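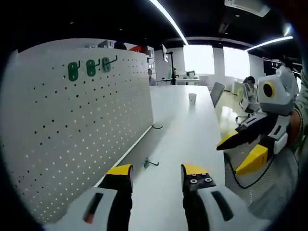 Pegboard on the long table, three green hooks up, one hook down.

Home Forums Storage & Walls Shared Spaces Ask Log in

Hooks keep leaving my pegboard. Is it the hooks or is it me?

Posted by analley_desk, 2026-01-26

We have a white pegboard standing upright along one of our work tables, small holes, white face, light coming through the lower rows in the afternoon in a way that makes it look more expensive than it was. The hooks are flat green plastic tabs with a short curved metal peg. There are three in a row near the top and those behave. I also have some plain dark metal hooks from a different packet, and those don't. One of them is lying on the table as I write this. There is another down near the bottom right corner that is hanging on so far.

Every time somebody takes a pair of scissors off a metal hook, the hook comes too. Then it sits on the table until somebody puts a cup of coffee near it and it becomes part of the landscape.

I'd like to fix this without screwing the board to anything, as the landlord has views. The table is shared and gets bumped. Do I need different hooks, or some kind of clip? I've read that hot glue works and I've also read that hot glue is a crime.

2 replies

uvdale_shed

Your metal hooks are probably the wrong size for the holes. Pegboard comes in more than one hole size, and the thin hooks fit the big holes very happily right up until you want something from them. Take one of the loose ones and push it in by hand. If you can waggle it from side to side, it's too thin, and no amount of being careful will save you.

Measure the hole with a drill bit: the largest bit that slides in is your size. Then buy hooks to match. Measure the spacing as well, center to center, if the hooks have two prongs.

If you'd like to keep the ones you have, a small wrap of masking tape on the part that goes through the hole takes up the slack. It's ugly but it's behind the board. There are also little plastic retainers that go over the stem and plug into the hole below. I bought a bag of 10 and lost two the same evening, so buy the bag.

Hot glue does hold. It also means the hook lives there now – and the whole point of a pegboard is changing your mind.

One more thing, if the board is only standing there and the table gets bumped, the hooks are getting a shake each time. A pair of clamp-on feet or a strip of rubber under the bottom edge will calm it down. Keep the heavy stuff on the low rows. I had 700 grams of pliers on a top hook once and the board took a bow.

hamster_of_minance

just buy more of the green ones?? you said they work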